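Sala de prensa > Comunicados > Femadcombe publica la guía Medina para celdas de dos brazos

19 Nov 2019

Ya la tenemos. Después de muchos meses de borradores, de llamadas a deshora y de discutir por una coma (literalmente, hubo una tarde entera dedicada a una coma), en Femadcombe publicamos hoy la guía Medina, nuestro documento de buenas prácticas para celdas pequeñas en las que dos brazos robóticos manipulan objetos de uso cotidiano. Me llamo Olga Quezada, he coordinado la redacción y os escribo yo misma este comunicado porque me apetecía mucho contarlo con mis palabras y no con las de una plantilla.

La guía tiene 30 páginas y 11 apartados. Se descarga gratis, se puede imprimir, subrayar, manchar de café y repartir por el taller. No sustituye a ninguna norma de seguridad ni pretende hacerlo: quien instale una celda tiene que cumplir lo que le toque cumplir según su país y su actividad, y eso lo decimos ya en la primera página con letra bien grande. Lo nuestro empieza después, en ese terreno de costumbres que cada equipo se inventa por su cuenta y que luego se pierde cuando alguien cambia de puesto. ¿Quién coloca los objetos? ¿Qué se apunta antes de arrancar? ¿Cuándo se puede meter la mano? Pues de eso va. 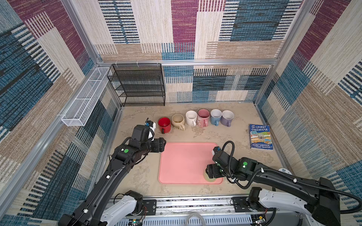

El apartado que más me gusta es el tercero, el de la colocación inicial. Pedimos que cada sesión parta de una disposición que otra persona pueda repetir sin preguntar nada, y para eso lo más cómodo es pensar en líneas y en huecos: una fila de tazas una al lado de otra, con la bandeja rosa delante, se explica en una frase y se vuelve a montar en un momento. Un montón desordenado también vale, faltaría más, pero entonces hay que decir que el desorden es parte de la prueba y dejar una foto de referencia junto a la ficha. También pedimos que en la ficha conste todo lo que hay en el suelo de la celda, participe o no en la tarea. Un libro cuenta. Una pegatina cuenta. Si está al alcance de un brazo, se apunta, y así nos ahorramos el clásico «ah, es que eso siempre ha estado ahí».

Luego viene el reparto del espacio entre los dos brazos, que fue el capítulo de las peleas (cariñosas, pero peleas). La primera versión trazaba una línea por la mitad y prohibía cruzarla. Quedaba limpísimo en el papel y no servía para casi nada, porque muchas tareas necesitan que los dos brazos se acerquen al mismo sitio. La versión que publicamos habla de una zona compartida que se declara antes de empezar, con un orden de entrada acordado y una velocidad más baja mientras los dos estén dentro. Si un brazo se para, el otro espera o se retira; lo que no hace es seguir a lo suyo. Y si la zona compartida cambia a mitad de jornada, ficha nueva, por pesado que resulte.
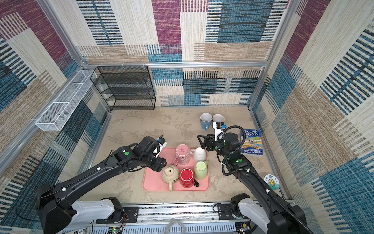

Esa zona tiene que estar escrita y a la vista de quien trabaje en la celda, y aquí nos ponemos tajantes: una zona que solo existe en el programa no está declarada. Puede ser un plano hecho a mano con cuatro medidas. Nos da igual que sea feo. Lo que queremos es que quien llegue por la tarde sepa lo mismo que quien montó la celda por la mañana, incluida la postura de reposo de cada brazo y el sitio donde está la parada de emergencia.

Del acceso con las manos hemos escrito poco y muy claro. Con los brazos habilitados, no se entra. Para recolocar un objeto se detiene la celda, se comprueba que se ha detenido, se recoloca y se avisa en voz alta antes de volver a arrancar. Sí, también si es «solo un segundo». Sí, también si lo hace la persona que la ha programado, ¡sobre todo esa!

Para comprobar que todo esto se puede cumplir un día cualquiera hicimos una prueba piloto en febrero con dos equipos, Taster y Gulum, que trabajan de maneras muy distintas y que no se callan nada (gracias, de verdad). Entre los dos rellenaron 2.014 fichas de sesión. Leerlas fue una paliza, pero de ahí salió el cambio más útil de todos: la ficha pasó de ocupar cuatro caras a ocupar una, y ahora lleva una casilla para interrupciones con motivo, momento y persona que autoriza la reanudación. En los borradores esa información iba en un anexo y, claro, se quedaba en blanco.

El apartado nueve está dedicado a los objetos frágiles y a su estado. Recomendamos revisarlos antes de cada sesión, retirar los que tengan filos o grietas y anotar las marcas que ya traían, para no atribuirle al brazo un daño anterior. Pedimos además que se registre la orientación de cada pieza: una taza boca abajo se agarra de otra manera que una de pie, y la dirección del asa cambia bastante el acercamiento de la pinza.

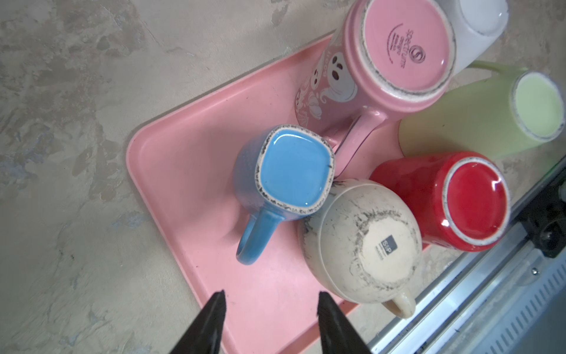 Gulum respondió al borrador que revisar los objetos uno por uno le parecía excesivo cuando una misma colección se usa durante toda la jornada, y que prefería hacerlo al principio y después de cada golpe o caída. Lo hablamos largo y tendido y en la versión final hemos dejado las dos opciones, siempre que el equipo escriba cuál sigue y no las vaya alternando según las prisas. Taster nos pidió otra cosa, un glosario, y ahí está, al final, con los términos que más confusión daban. «Reposo», por ejemplo, significaba una cosa distinta para cada persona de la sala.

La guía Medina está disponible desde hoy en castellano en la web de Femadcombe, junto con la ficha de una cara en formato editable. Podéis adaptarla a vuestra celda y quitarle nuestro nombre si os estorba; solo pedimos que, si cambiáis los apartados de acceso o de zona compartida, lo indiquéis en la portada. Las propuestas de corrección se envían desde el formulario de la propia página, indicando el apartado y el texto que pondríais en su lugar. Las leo yo.

Contacto para medios: Olga Quezada, Femadcombe.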